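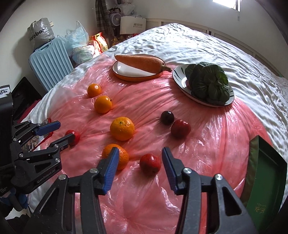
写真1 ハンドグリッパーによる果物の把持作業。奥の皿は野菜。

Kanaujia助成プログラム 中間進捗報告
提出日:2026/8/20
提出先:Kanaujia財団 助成担当 フロアレア・モルドヴァン様
報告者:Nimerero把持研究室 トライアン・ルング

1. 今期の概要
今期の主な活動は、申請書で「成果の社会への発信」と書いた公開見学会の開催です。申請時には大ホールでの講演と質疑応答を想定しておりましたが、会場費の見積もりを拝見して考えを改め、普段の作業をそのまま見ていただく形にしました。講演用に作った資料は30枚あり、うち使用したのは会場案内図の1枚です。
来場者は延べ200名、記帳簿に残った感想は11件でした。そのうちの一つは「駐車場が遠い」です。貴重なご意見として次回の計画に反映します。

2. 公開した作業
手持ち式の二指グリッパーで果物を扱う作業を公開しました。品目はみかん類、赤い実のもの、すももで、大きさも皮の手触りも揃っていません。研究室では長らく寸法の揃った樹脂の球を使ってきましたが、見学者がそれを3分以上眺めていられないことは、2月の内覧で確認済みです。
説明は当初オレシア・シェフチュクが一人で担当する予定でした。初回の説明で関節の構造に大半の時間を費やしたため、二回目以降はデクスター・マルケスが交代で入り、時計を持って隣に立つことになりました。以後、説明は定刻に終わっています。
見学者からの質問で最も多かったのは「自分でも握れますか」でした。技術的な質問を想定した問答集も用意しておりましたが、この問いは入っていませんでした。希望者には順番に握っていただきました。子どもは力の入れ方を少し試してからつかみ、大人はまず持ち方の正解を尋ねる傾向がありました。統計的な裏付けはありません。

3. 記録の状況
見学会の期間を通じて記録した把持動作は547回です。申請書の目標値を上回りましたが、この中には見学者への手本として同じみかんを繰り返しつかんだものがかなり含まれます。シェフチュクはこれを「反復データ」、マルケスは「水増し」と呼んでおり、本報告では両者の立場を尊重して合計のみ記します。内訳は最終報告に添付いたします。
分類の見直しも進めています。従来は「成功」と「失敗」の二区分でしたが、つかめたものの実が指の間で回った例の扱いをめぐり、会議が2回延びました。現在は「保留」という区分を設け、順調に件数が増えています。
グリッパーの指先には、青い溝付きのパッドを付けています。すももは表面がなめらかで小さく、みかんと同じ調子でつかもうとすると位置が決まりにくいという所見が担当者全員から出ました。研究室で意見が一致したのは今期これが初めてです。次期はすももの比率を上げます。

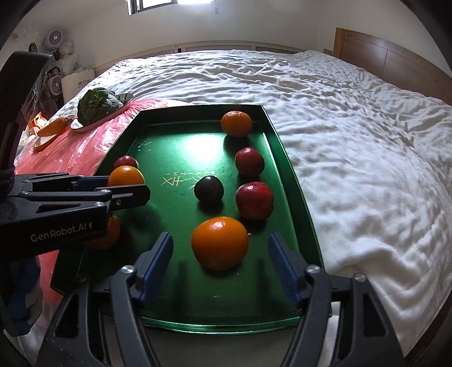

4. 支出について
果物と野菜の購入費は消耗品費に計上しました。経理のレヌツァ・フサルより、作業後の果物の行方を明記するよう求められましたので記します。状態のよいものは翌日の作業に回し、それ以外は担当者が食べました。福利厚生費への振り替えは不要との判断をいただいております。
予定外の支出は案内看板の作り直し1件です。印刷会社Millovに渡した原稿で、会場名の綴りを当方が誤りました。初版の看板は裏面を使い、物品棚の仕切りとして有効活用しています。

5. 課題
(1)説明と作業の分担
作業者が話しかけられるたびに手を止めるため、1回あたりの所要時間の記録が使えなくなりました。会話の長さなら正確に分かりますが、助成の対象ではありません。次回は作業者と説明者を分けます。
(2)解析ソフトの更新
解析に使うDullutico は、会期の前日に更新版を入れました。推奨はいたしません。旧版に戻す作業に半日を要し、記録への影響はありませんでしたが、担当者の睡眠には影響がありました。

6. 次期の予定
次回の公開は来年2月を予定しています。野菜の把持を正式な項目に加え、葉物から始めます。葉のどこをつかめば「つかんだ」と言えるのか、定義の案がすでに4通り出ており、先の会議の経緯を思うと早めの着手が望ましいと考えます。
モルドヴァン様にもぜひご来場いただければ幸いです。駐車場は、近いほうを確保いたします。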